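Home & Table | Features

The Fruit That Never Goes Off
By Annick Aubert
July

We use cookies to improve your visit and remember your preferences. Manage settings or accept to continue.

The catalog from Woltness lands on my desk every summer, and every summer the fake fruit section gets longer. This year it runs to 12 pages. Lemons, strawberries, figs, a pomegranate that splits open. The copy says they "bring the market home." I have been to the market. It smells of something.

I don't object to toys. A child with a plastic lemon and a pot is doing fine. What I can't get behind is the spread of the stuff to counters and tables where adults live, along with the plant that needs no water and the towel that dries no hands.

Thibault Guillot sells all three from a shop in Hestmont, and he is cheerful about it. "People want color," he told me. "They don't want to throw out moldy strawberries." He says he sold 500 lemons last year. I asked who buys that many lemons. Restaurants, mostly, he said, and people selling their homes.

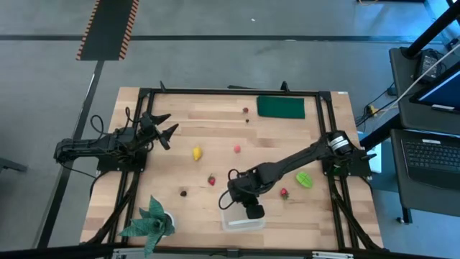 Toy strawberries, a yellow plastic lemon and a potted artificial plant on a butcher-block tabletop.

Color is the best argument for it, and I'll give him that much. Red and yellow do look good against pale striped wood. A green cloth folded into a flat rectangle helps too. But look at the sizes and shapes for a while and the charm thins out. The lemon and the strawberries you can name right away. Then there are the small round things, pink, dark red, dark brown, which could be half a dozen fruits depending on who's hungry. Every bargain bag I've opened has had a few of those.

Then there's the dust. Régis Bodin cleans rental apartments in Hestmont and has opinions on spiky fake leaves, most of them unprintable. He rinses them in the shower. The fruit goes into a bowl of soapy water for 15 minutes, and the painted ones come out a shade lighter each time.

Guillot's answer is a clear plastic box. Put the fruit away between guests, he says, and it stays clean. So now we own decorations with their own storage, to be taken out when someone visits.

I took a bag of his strawberries home anyway. They sat by the stove for a week. My sister picked one up, squeezed it and put it back without a word. They're in my nephew's toy kitchen now, next to a wooden egg, and he charges me for them.

Get our features by email. Sign up for the Home & Table newsletter.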